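4 min read

Section 3. First set-up, Pollumine 36 bedroom air cleaner

Read section 2 first if the box came with the loose filter. Ships from Dudmont with the filter already in, from Getport it's seperate.

1. Lift the unit out by the side grips. Don't pull on the front grille, the clips are thin.

2. Turn it face down on something soft. Open the back door, slide the filter out, take off the plastic bag. Yes, there is a bag. Running it bagged overheats the motor.

3. Filter back in, pull tab facing you. Door shut until it clicks on both sides.

4. Pick a spot. Flat floor, 36 inches clear on the grille side. Not behind a curtain, not under a shelf.
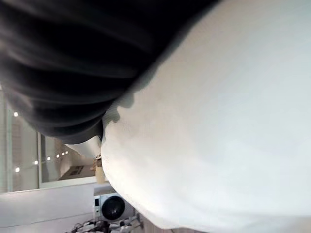
5. Plug straight into the wall. No extension cords, no power strips. Light goes amber, then white. If it stays amber, the door isn't shut. Go back to step 3.

6. Hold FAN until the display reads 325. That's the factory fan setting for a small bedroom. For a larger room, press FAN again for 493. Louder, so try it in the daytime before you leave it on all night.

CAUTION: Unplug before opening the back door. Every time.

NOTE: Fabric sheds more than you'd think. Bedding, sweaters, anything fleece. Fold laundry in another room if you can, or run on 493 while you do it and drop back after.

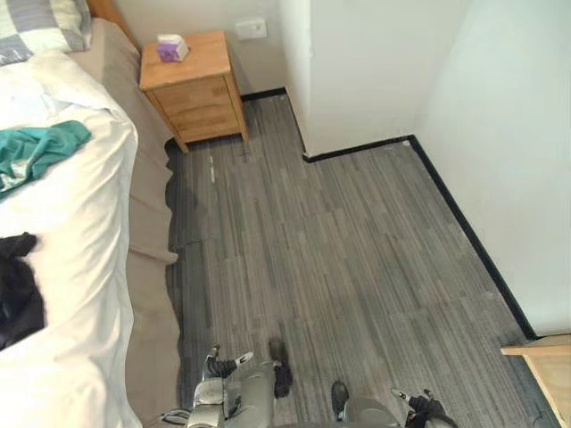
7. Set the night timer. Press MOON once for dim, twice for display off. The fan keeps going either way.

8. Reset the filter counter. Hold FAN and MOON together till you hear two beeps. Counter shows 398, which is days left on a new filter. Comes down by one each day, plugged in or not running. If you unplug it for the summer the count stops.

Pre-filter care (the gray mesh, outside the main filter)

9. Once a month, vacuum the mesh with the brush tool. Monthly is fine for most homes, more often with pets.

10. Every October, or when the heat first comes on, wash it. Cool water, drop of dish soap, no scrubbing.

11. Hang to dry, out of the sun. Do not put it in the dryer, it shrinks and wont seat again. 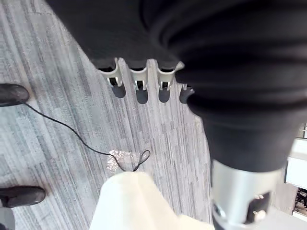

12. Leave it overnight at least. Damp mesh against the main filter means a musty smell, and washing won't get it out. New filter at that point.

CAUTION: Never wash the main filter. Only the mesh.

Spare mesh and filters: Lougher parts counter, ask for the 36 kit. The older kit looks the same but the tab is on the wrong side.

Sheet revised 27/04/2020. Replaces all earlier ones.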